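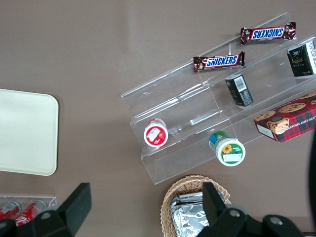 Chapter 4

Small Shops and the Price of Convenience

A town the size of Flemarside, with 1,602 households, supports more places to buy a snack than places to buy a pair of shoes. The difference follows from how people shop. Shoes are bought a few times a year, after some thought and often after a trip to Valness. A candy bar is bought in less than a minute, usually by someone who came in for something else.

Economists call the second kind of purchase an impulse purchase. The buyer does not plan it, does not compare prices, and rarely remembers it a week later. For the owner of a small shop, however, such sales may decide whether the month ends in profit or loss. The margin on milk and bread is thin - customers know what these goods cost and will notice an increase. The margin on goods near the register is wider.

This chapter examines how a retailer sets prices when customers differ in how much they care about them. Section 4.1 introduces price elasticity of demand. Section 4.2 applies it to the accounts of the Shahbazi grocery, whose owner recorded 1,777 separate sales in January. Section 4.3 considers the position of the supplier, and in particular why a wholesaler such as Zakham may offer a discount of 20 percent on one line of goods and nothing on another.

Students should be familiar with the demand curve as presented in Chapter 2. The discussion of shelf space in Section 4.3 draws on a study of village shops by Siamak Bagheri, and readers who wish to work through the original tables will find them in the appendix.

Key terms: impulse purchase, margin, price elasticity, substitute, shelf space

4.1 How Buyers Respond to Price

Suppose that a shop raises the price of every item it sells by the same percentage. Sales of some goods will fall sharply, while sales of others will hardly change.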